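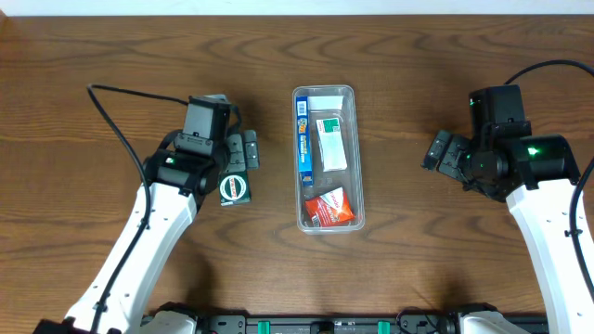

Two-arm build at home keeps dropping thin packets into the wrong spot

Posted by Davel, 24 January 2023

Hello everyone, and thank you in advance for reading all of this, because I do go on a bit. I've been putting together a two-arm setup on the table in our spare room since August, with both arms bolted to one rail along the front edge. The job I picked for it is packing small groceries and bathroom things into a clear plastic tray. Long boxes go in fine. Flat, floppy packets are my trouble. The fingers pinch a corner, the packet swings, and it lands on top of whatever is already in there. Out of 40 tries last weekend I got 5 I would call tidy. I've slowed everything down and it helped a little, but now a full run takes so long that my coffee goes cold (twice!). Is this a gripper problem or a planning problem?

Pesonen

Welcome, and what a nice project to have in the house! I'd look at the order before you touch the hardware. Put the long box in first, tight against one side, and leave the floppy things for the end so they have a flat place to land. I'd also bring the fingers down into the tub before letting go. Mine used to open just above the rim, and light packets sailed off wherever they liked. Set your release height from the floor of the tub, and save a separate one for each kind of item. It's a dull evening's work, but you only do it once, unless you change tubs, in which case you have my sympathy.

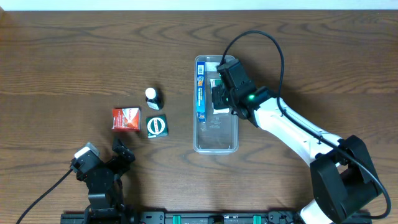
Do I need to fix the tray to the table while I'm testing?

It helps a great deal. A clear plastic tray is light, and one bump from a finger will turn it enough to spoil the next few drops. Two small dabs of removable putty underneath will hold it, and they peel off later without marking the wood. If you'd rather keep it free, draw the outline on a sheet of paper and set the tray back on it before each run.

Plirarport

had the same thing, soft pads on the fingers fixed it for me. cut them from a kitchen sponge, wrap with tape, done

Davel

Thank you both so much! I changed the order first, then lowered the release, and the packets are behaving far better. Sponge pads are next, as soon as I find a sponge my family won't miss. I'll come back and post my heights once I trust them.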